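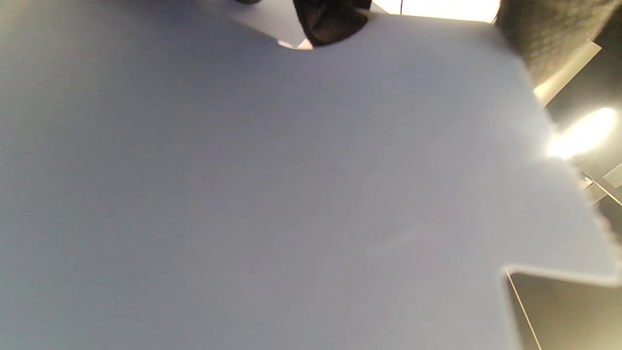 LEDs don't fade paper, full stop, and we're wasting July on it, according to the pencil note left under my last entry. Maybe so. I'd like to see it happen on our own shelf before I sign up for that.

**July, fading test, second look, 4 pm**

Went through the Reniletti leaflet again. It says their strip lights are "safe for colored stock." Safe for how long, at what distance, compared with what? The leaflet has a nice drawing of a shelf and no answer to any of it. The Brilell sheet at least gives a distance, but it was clearly measured on something much tougher than cheap dyed paper.

Setup as it stands:

- 9 swatches per lamp, cut from the same pack, half of each one covered with black card
- Reniletti strip over the top shelf, Brilell over the lower one
- one dark set in the drawer in an envelope
- a window set on the sill, mostly to prove the paper can fade at all

The window set has gone, as expected. The pinks went first and the purple is a sort of dishwater color. The lamp sets are harder. Under Reniletti I think the pink has a line where the card ended. I thought so yesterday too, but I knew where to look for it, so I don't count that. Swapped the swatches around face down, mixed in some from the drawer and tried to sort them blind. Got the window ones right and did badly on the rest.
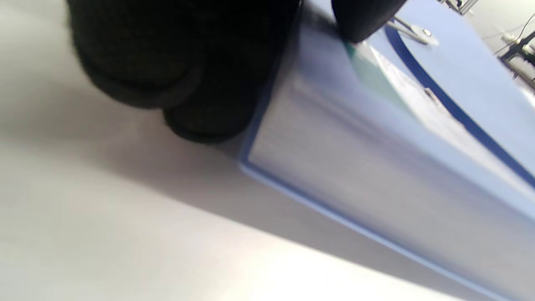

*Light blue binder, black glove at the corner.*

Things I don't trust so far:

1. The timer. The plug lost 23 minutes between Monday's check (wrong, cross that out, the first check) and this one. Not a lot, but I only noticed by accident, so what did it do earlier?
2. The shelf gets daylight from the side door after lunch. I wrote "negligible" on the plan and have no idea where I got that from.
3. The thermometer taped by the top strip reads warmer than the lower one. If the pink is going, heat may be doing part of it.
4. The Jin pad is sold as acid free. The pen test said otherwise on one corner and fine on another. The pen is old.

Hours on the lamps: around 200. Leaving both sets in place and hanging a cloth over the door side. New timer plug ordered from Goleo, will run it next to a kitchen clock before it goes anywhere near the shelf.

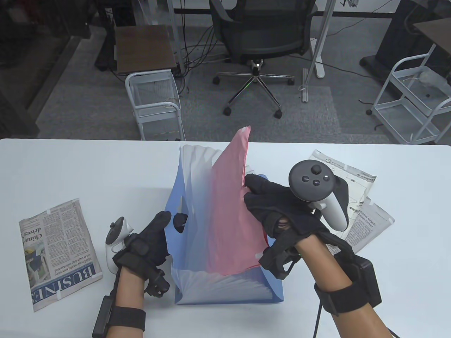 Wouldn't a blue wool card settle this faster than squinting at pink paper? That came up over coffee and I had no good comeback. Yes, probably. It would give us a scale other people use, and I could stop arguing with myself about a line. It won't say anything about this particular dye, so the swatches stay too.

To do: 2 cards, one per shelf. Dig out a fresh pen. Ask Reniletti what "safe" was tested on, and write down the answer word for word if one comes.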